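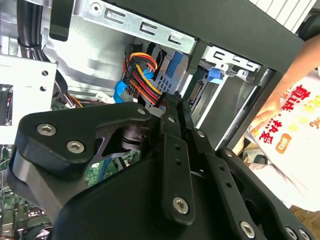
Gripper lets go of the power plug, grabs the wires and keeps pulling

Forum > Cells and Integration > Faults and Stops

cagenut
Posts: 146

We run a teardown cell for old desktop towers, one arm, two-finger gripper with a wrist camera. The job is called Rinda in our files so that's what you'll see in the logs. It unplugs the power and data cables, then goes for the drives.

Yesterday on a power connector the fingers closed on the plug body, the plug didn't move, and the fingers slid up off it. They closed again on the wires above the connector. The program took that as a good grip and started the pull. Force limit on that move is 20 N. It should have stopped. It kept going until the case shifted on the table and the arm went into a protective stop with the wires still in the fingers.

Nothing broken on the arm. One wire came out of the connector. I have no idea yet why the limit didn't trip. Controller software is Ganisach, pull routine is the stock one in the Dova plugin. Has anybody seen this?

mesh_panel
Posts: 500

Did you change fingers or tool weight lately? If the payload is set wrong the force reading is off, and it's worse when the wrist is tilted. It can be off by enough to eat your whole limit.

cagenut

Yes. We went to the longer Anghel fingers last week. I changed the tool center point. I'll have to check the payload.

tinshear
Posts: 20

I don't think payload matters much here. The real fault is that the routine closes twice. First close slips, second close lands on something else, and the only check is "did the fingers stop before fully closed". A bundle of wires passes that check every time. You could have a perfect force reading and it would still be pulling on the wrong thing.

mesh_panel

It would be pulling on the wrong thing and then stopping at 20 N, so no wire pulled out and no case moving. I'd fix the reading first.

tinshear

20 N on one wire is plenty to pull a crimp. The limit was picked for a plug.

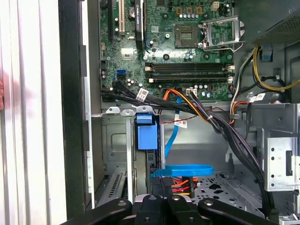 Last edited by cagenut, April 2024

Update with what I found. I'm putting it all in this post so it isn't spread over the thread.

1. Payload was still the old value from the short fingers. Mass and center of gravity both wrong. mesh_panel was right on that.

2. The force sensor was zeroed at the start of the job and never again. With the wrong payload, every wrist turn after that added error. On the pull angle for this connector the error pointed against the pull, so the controller saw less force than there was.

3. The second close is a retry inside the Dova routine. It's on by default. The log lists it as "grip ok" with no mention that it was a retry, and I had to line up the finger position against the time stamps to find it.

4. Speed slider was at 100 percent. It was supposed to be turned down after the finger change until we had a clean set of runs. That one is on me.

What I changed: correct payload, zero the sensor right before each pull with the fingers open and clear of the case, retry off. If the finger width after closing isn't within the range taught for that plug, the arm backs out and asks for a person. I also clamp the case now. Before, it was just lying there on its side.

It did a full tower after that with no stops. One tower doesn't prove much.

dull_hex
Posts: 146

Nobody has asked the safety question. Where are people's hands when this thing is pulling? On ours it's normal for somebody to reach in and move a cable or a bag out of the way with the program running, because "it's a cobot". If the force reading is that far off, I wouldn't want my fingers between a steel cage and the gripper.

cagenut

The protective stop runs on the joints, separate from the wrist sensor. It did trip.

dull_hex

It tripped after the case moved. And if I remember right, your payload value feeds the joint side too, depending on how it's set up in Ganisach. Check that before you count on it.

mesh_panel

Agree with dull_hex. On our version the joint limits do use the payload. Wrong mass means either false stops or late ones.

tinshear

I still say hands out, no matter what the payload says. Drive cages have sharp edges and a two-finger gripper can pinch hard at low arm speed. We put a hold button on the bench. Arm pauses, you reach in, you press again when you're out.

cagenut

We had people reaching in too. Checked, and the joint side does take the payload here. So both of the things I was relying on had the same bad number in them. 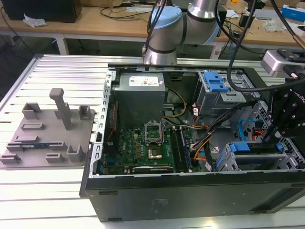
Cell with a tower on the slotted table and the arm over the case.

Hold button is ordered. Until it's wired in, the rule is that you pause from the pendant before reaching in, and the payload screen gets checked by a second person after any finger change.

dull_hex

Good. Would you also send the retry thing to Dova? Having it on by default with no log entry will catch somebody else.

cagenut

Sent. They answered that a log entry for retries is planned for the July release. Default stays on. I asked why and haven't heard back.

tinshear

On by default makes sense for boxes, I guess. For connectors I'd leave it off even with the log.

mesh_panel

I'd turn it back on once your width check is solid. Some plugs really do need a second try, and otherwise you're calling a person over all day.

cagenut

Leaving it off for now. I'll post the stop count when we've done more towers.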